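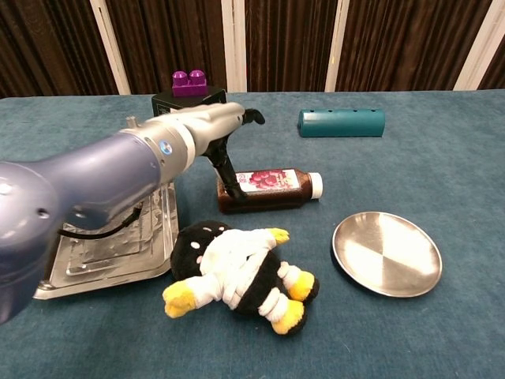 The grape bottle, the purple brick and the rest, on the teal-blue cloth at Katberg.

Elsa Granström does not like the word "clutter". She used it herself for years, she says, on leaflets and once on the side of a van, and she would now like it back in its box. "People hear it and they think rubbish. Then they pay someone to come and agree with them."

I had gone to Katberg expecting to be sold something. The sorting sessions cost 23 pounds a head, tea included, and the website promises that visitors will leave "with a new relationship to their belongings". I have a perfectly good relationship with my belongings. I don't know where most of them are.

The method, if it is one, goes like this. You bring things from home that have no obvious place to live. They go on a table covered in thick cloth, all together, and you talk about where each of them ought to go. Granström says very little. She waits, which is harder to sit through than it sounds.

"The cloth matters," she told me. I asked why. "Things don't slide. And it's quiet. You put a bottle down on a bare table and everyone looks up."

It seems a modest claim for 23 pounds, and I said so. She shrugged. "You could buy your own cloth."

The bottle was what we talked about longest. It is brown plastic with a white cap and a picture of red-purple grapes on the label, and it has dark brown liquid in it. My own view is that a bottle lying on its side next to a soft toy is a problem waiting for an afternoon. Granström's view is that a bottle is the easiest thing on any table, as everybody knows bottles go in the kitchen.

"So why isn't it in the kitchen?" I asked.

"Well, that's the question."

This is the sort of answer I had been warned about. I tried again, and she was a bit more forthcoming. In her experience, she said, food and drink end up among the odds and ends when the cupboard they belong in is too full to open without something falling out. Sort the cupboard and the bottle goes home by itself. I pointed out that bottles do not go anywhere by themselves. "You know what I mean," she said, and I did, though I'm not convinced the cupboard is always to blame. Some of us are simply lazy.

Then there is the plush, a round black bomb of a character with small white oval eyes, dressed in white like somebody who works in a laboratory. Visitors apparently get very stern about soft toys. "They'll keep a broken lamp," Granström said, "and they'll throw out the one thing with a face, to prove they can." She thinks this is showing off. She would put it on a shelf and leave it alone.

Holger Nordin would not. Nordin came to the sessions as a paying customer and now helps to run them, and he is the stricter of the two by some distance. He used to pack orders at Wuncombe, where everything had a bay number, and he still talks as though the rest of us might be issued with them.

"Elsa is sentimental," he said, with her standing next to him. "A toy is for a child. If there's no child, it's for another house."

"You've got a model railway," said Granström.

"That's in a room."

He was firm about the toy brick too, the purple one with two round studs that had been put on top of the black box. A single brick is no use to anybody, he told me, and should go back with other bricks or go out. He had less to say about the teal-green half-cylinder with the small dark holes along its top. I asked him what it was. He said it was a part. I asked what it was a part of, and he said that people always ask that.

I felt I had won that round, for what it's worth. Any system of tidying stands or falls on the object you can't name, and neither of them had much of an answer for it. Granström's suggestion was a tray with compartments, the clear sort, so that you can see what's in it. I own several such trays. They are full of parts.

Do the sessions work? Katberg says 978 people have been through the door, a figure I have no means of checking and which tells me nothing about their cupboards. When I asked whether anyone goes back to look, Nordin said they had written to eight early visitors and had heard from fewer than that. He didn't say how many fewer. Granström said she didn't see it as a thing that works or doesn't.

"It's an hour with your own stuff and nothing else to do," she said. "When did you last have that?"

I said I tried to avoid it.

A second course starts in August, this time for kitchens, and Nordin is to lead it. He has plans for labels. Granström is staying with the table and the cloth, and says she may bring the price down if the heating allows. I asked what she had at home that had no place of its own.

"A great deal," she said. "I've got a drawer you wouldn't believe."

She didn't offer to let me see it.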